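4.2 Place names and the opening paragraph

Most serials in our corpus give the reader a place before they give a person. The opening of the Erkavell cycle is typical: the city is named, then its former name, and only after this the narrator appears. We have taken the first 300 words of each serial as the opening, also when the author marks a prologue. In the Plesunum stories the prologue is often longer than this, and the main character is then missing from our sample. We accept this loss, as a limit that moves from text to text would make the comparison more difficult.

The tense of the opening was noted separately. Present tense is common in the stories that were posted on Sartori, where authors publish short parts and readers comment between them. In the stories from Plelasero the past tense is more usual, and the occupation is told as something which the narrator has already survived.

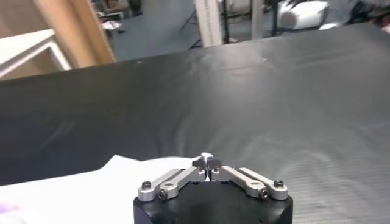 4.3 Clothing as a sign of the occupied town

The earlier studies of occupation fiction look mainly at language and food. Clothing was treated as background. In our reading it carries more of the plot than this suggests, especially in chapters where the characters cannot speak freely. A coat which is given back, or a uniform which hangs in the kitchen of a neighbor, tells the reader who has changed sides.

We coded a garment only if it is named in the text and some person handles it. Garments that are only worn were left out. The two coders disagreed mostly on veils and scarves, because these are often touched in passing, and the authors do not always say by whom. After discussion we kept such cases if the gesture is repeated later in the same chapter.
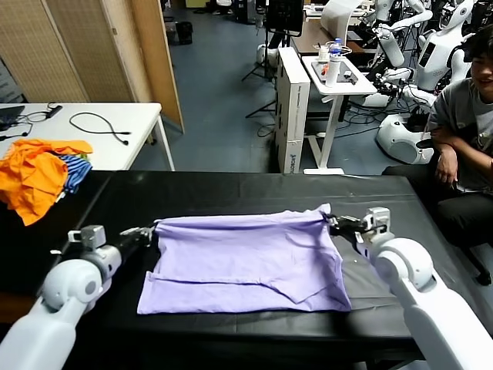 Figure 3. Lavender T-shirt on a black-covered table, held at the upper corners.

The longest Erkavell serial shows the pattern well. Over eight chapters the sister of the narrator sews, hides and finally burns the same dress – the dress is never described, and we do not learn even its color. Readers on Sartori asked for the color several times. The author did not answer, but a later part mentions a blue thread on the stairs, and the comments treat it as proof.

Plesunum authors work differently. They describe the cloth in detail and say little about what is done with it, so these stories give few coded cases, although clothes are everywhere in them.
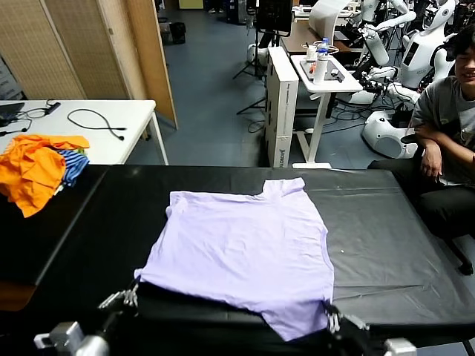 Figure 4. T-shirt spread flat, held at the lower corners.

It remains open whether the difference comes from the authors or from the sites. Plelasero has a limit on the length of a part, and a long description is the first thing that an author will cut. We return to this question in Section 5, together with the reader comments.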